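Skudell folds things now, mostly

The arm has a name, Skudell, after the label on the crate the motors came in. It lives in the back corner of our shared workshop, bolted to more aluminum extrusion than I like to think about. The original plan was for it to tidy up after me. The current plan is for it to fold one laptop stand, reliably, before I lose interest or the lease runs out.

Folding a laptop stand sounds easy if you have hands. You squeeze the sides, the links in the middle do their thing, and you get on with your day. If what you have is two fingers and a Python script, every one of those steps is a small research program. I've been at it since June.

Version 2 of the gripper was the elegant one. Matching fingers, rounded tips, printed at Zavala on the good machine, and about as useful as chopsticks in oven mitts. It would close on one rail, drag the whole stand politely across the floor, and report success. I have 288 logged runs from that gripper and in most of them the software is very pleased with itself.

So I went wide. The new finger is basically a paddle, and it's ugly, and I'm fond of it. More surface means the arm can be a bit wrong about where the rail is and still push on something.
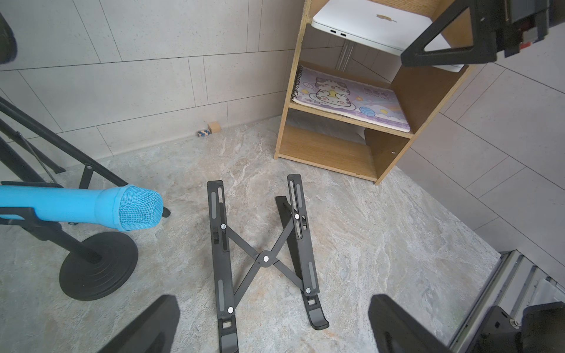
Plastthorpe wrote in after my last post to say that I should quit fiddling with finger shapes and put a force limit on the motors, since a gripper that knows when to stop pushing can be as ugly as it wants. I grumbled about this for an evening and then did it. The limit is set at 700, in units that belong to the motor driver and to no system of measurement I was taught in school.

It helped, which was annoying. The rivets on the scissor links are stiffer than they look, so the arm has to lean in at first and then back off in a hurry once things start to move. Without the limit it just kept leaning. I went through 6 printed fingers learning that, and the bin by the Sarnik printer has a layer of black plastic at the bottom like something a geologist would want to date.

The rubber pads are the next fight. They grip the paddle sideways when I'd like it to slide, and the wrist twists to make up for it. I've tried tape on the fingertip. Tape works until it peels, and then the arm is wearing a little flag.

Next up is a beveled edge on the paddle, and a slower approach for the last bit of travel. The print is going tonight. If it warps again I'm sanding it by hand and calling that version 4.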